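Call for Participants: Household Chore Panel, Spring Session
Irkonmont Home Trials, Polgate
Posted 2023-01-21

We are looking for people who clean, cook, fold, scrub and tidy, whether for a living or simply because someone in the house has to. If you have ever straightened up a bathroom before company came, you already know more about our subject than most of the engineers who write to us, and we would very much like to hear from you.

The question we have been working on at Irkonmont is a plain one: can machines do household chores yet? You will have seen the videos. A robot pours a glass of juice, everybody claps, and the article underneath says that housework will be over by the end of the decade. Well, maybe. Our own experience so far has been more mixed than that, and a good deal more interesting. Picking things up goes better than it used to. Wiping a flat counter goes fairly well on a good day. Wiping behind a faucet is another story, and so is deciding whether a bottle on the shelf is in its proper place or was left there by somebody in a hurry.

That last kind of judgment is where you come in. We can measure how long a chore takes, and we can tell whether something got dropped. What we can't do very well by ourselves is say whether the job was done the way a person would want it done in their own home. People disagree about this far more than we expected when we started! In our first round, two of our panelists -- both with years of hotel housekeeping behind them -- spent most of a lunch hour on the right way to leave a hand towel, and we ended up rewriting a whole page of our scoring sheet because of it.

What you would be doing

Panelists come to our practice apartment at the old Howells building in Polgate for four sessions in May, each one lasting three hours with a break in the middle. At the first session you will do a set of ordinary chores yourself, at your own pace, while one of our staff takes notes and asks you now and then why you did a thing in that order. Please don't clean any differently than you would at home. We are not grading you.

At the other three sessions you will watch robots try the same chores and score the results on a paper sheet. Some of the machines work on their own and some are steered by a trained operator in the next room, and we won't tell you which is which until the end of the day. You will not be asked to operate or repair anything.

The chores come from three parts of the home: kitchen, laundry and bathroom. The bathroom is the one people ask to be let out of, and also the one where we need the most help. It's a small space with a lot of hard, shiny surfaces, everything is close together, and there is very little room for an arm to swing.
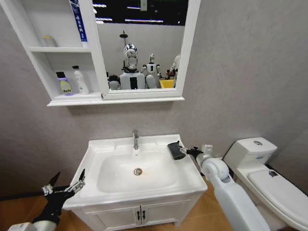

So if you are particular about bathrooms, please say so on your application. We mean that as a compliment.

Who we are hoping to find

You should be 18 or older, able to stand for up to 49 minutes at a stretch (stools are available, so do tell us if you need one), and comfortable giving your opinion when the person next to you has a different one. Experience in hotels, hospitals, care homes or stores is welcome. So is experience raising four kids in a house with one sink. You don't need to know anything about computers, and you certainly don't need to like robots. Some of our most useful panelists have been the doubtful ones.

We are sorry to say we can't take anyone who currently works for a robot maker, or who lives with someone who does.

Pay and practical matters

Panelists receive $600 for the full set of four sessions, paid by check at the last one. If you have to stop early, you will be paid for the sessions you attended. Lunch is provided, and parking behind the building is free.

Video is recorded at all sessions. It is used for our own scoring and is not published with your name or face unless you sign a separate form, and you are welcome to leave that form blank.

How to apply

Write us a page or less about the chore you do best and the one you would hand over tomorrow if you could. Mail it to Irkonmont Home Trials, 1226 Laltetov Road, Polgate, attention Wen-hsiung Yuen, or leave it at the front desk. Questions about access, scheduling or pay should go to Valentin Neagu at extension 2197. He is in most mornings -- please leave a message if he doesn't pick up, and he will call you back.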